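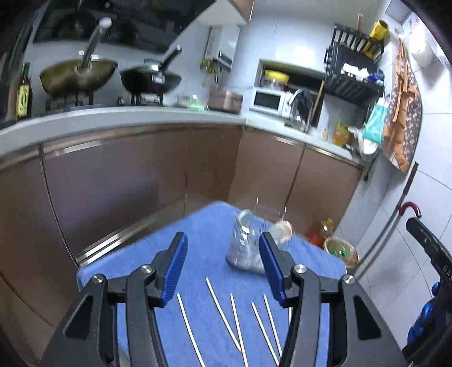
Wooden skewers and a glass jar on a blue towel, in front of the lower cabinets of a corner kitchen.

Free Saturday kitchen sessions open in Grirport, starting with the stuff at the back of the drawer

New program from Zadier helps people in small kitchens sort, store and find the little things they cook with

GRIRPORT – Zadier, the home skills nonprofit on Ouali Street, is opening its doors in June for a run of free Saturday morning sessions on putting a small kitchen in order. The program is called Jar by Jar, and it begins with the items that never seem to have a home: skewers, toothpicks, twist ties, spare lids, the half-used packet of something that was folded over and pushed behind the flour.

It sounds like a small place to start, and it is. That was the idea all along. Before planning the sessions, Zadier's team spent the spring visiting 17 kitchens around Grirport, mostly in apartments and older row houses, and asked the people who cook in them what bothers them most. Very few mentioned needing a bigger stove or new cabinets. They talked about opening a drawer and getting poked by a skewer! They talked about jars with no lids and lids with no jars, and about buying a second box of the same thing with the first one still in the cupboard.

"We went in expecting to hear about pots and pans, and everyone wanted to show us their drawers," said Essam Kamel, program lead at Zadier. "I loved those visits. People were a little embarrassed for the first five minutes and then they were laughing and pulling out things they hadn't seen in years. We came home and rewrote the whole plan."

How a session works

Each session runs from 9:30 to 11:30 in the teaching kitchen on the ground floor. Groups are kept to eight people so everyone gets counter space. Participants bring one bag or box of loose kitchen things from home, whatever they like, as messy as they like, along with an old towel.

The towel matters more than you would expect. Everything gets tipped out onto it, on a low table or a stool or whatever surface is free, away from the counter. A towel keeps round things from rolling and quiets the clatter of glass, and when you are finished you can carry the crumbs to the sink in one go. Dark or solid colors work well for spotting small pale pieces like toothpicks.

From there the group sorts by length first and by use second. Long thin things, such as skewers, chopsticks and straws, stand upright in a tall jar. A clear jar is best, so the contents can be seen from across the room. Short things go in something wide enough to get a hand into. Skewers with split or rough ends are set aside, and so is any jar with a chip on the rim.

Then comes the part Zadier's team calls the lid match, which was a surprise hit at the trial sessions in April. Every jar is set out with every lid, and people try them one after another until the pairs are found. Lids left over at the end go into a shared bin near the door, where somebody from another session may well find the one they have been missing. (It has happened already, with a big pickle jar, and there was cheering.)

The second hour is about where things go back. Participants sketch their own kitchen on a sheet of paper, mark where they stand when they chop and where they stand when they fry, and decide which jars belong within reach of each spot. The session leaders have plenty of ideas for tight corners: the top of a microwave, a rack on the wall, the inside of a cabinet door. Oils and sauces get their own discussion, as do bags of dry food that have been opened and need a clip or a container.

No one is asked to throw anything away. Participants are welcome to leave things on the swap shelf, and equally welcome to take every last twist tie home again.

Starter kits and a printed guide

With support from Trostell, the regional housewares wholesaler, Zadier has put together 300 starter kits for people who attend. A kit holds a tall glass jar with a lid, a short wide jar, a sheet of blank labels and a pencil. The labels are plain on purpose. Trial participants wrote on them in at least four languages, and one grandmother drew little pictures so her grandkids could help put things away.

Zadier has also printed 2,000 copies of a guide, "The Drawer, the Jar and the Shelf," which covers the same ground as the sessions for people who can't come in on a Saturday. It has pages on drying washed jars fully before filling them, getting old labels off glass with warm water and cooking oil, storing sharp-ended items when there are children in the home, and setting up a corner kitchen where the deep cabinet eats everything. The guide is free at the Zadier front desk and at both Grirport library branches.

"My favorite page is the one on corner cabinets, and I will talk about it for as long as you let me," Kamel said. "We tried so many layouts. The one we settled on came from a woman who had been doing it that way for thirty years and didn't think it was anything special."

Who can come

Sessions are open to anyone in Grirport age 14 and up. Younger children can attend with an adult and usually end up in charge of the lid match. The teaching kitchen is step-free from the Ouali Street entrance, and one of the work tables adjusts for seated use. Tea and coffee are provided, and the kettle goes on at nine for anyone who arrives early.

Places can be booked in person or by phone through the Zadier front desk, weekdays from 10 to 4. Walk-ins are welcome if there is room. People who want to bring a neighbor, a roommate or a parent are encouraged to book together, and groups of friends can ask for a session of their own.

About Zadier

Zadier teaches everyday home skills in Grirport, including mending, basic cooking, laundry care and kitchen organizing. All of its sessions are free to attend. The teaching kitchen is also open for community meals on the first Thursday evening of the month.

Media contact

Essam Kamel, Program Lead
Zadier, Ouali Street, Grirport
Reporters are welcome to sit in on a session. Please call the front desk ahead of time, and bring a jar that needs a lid.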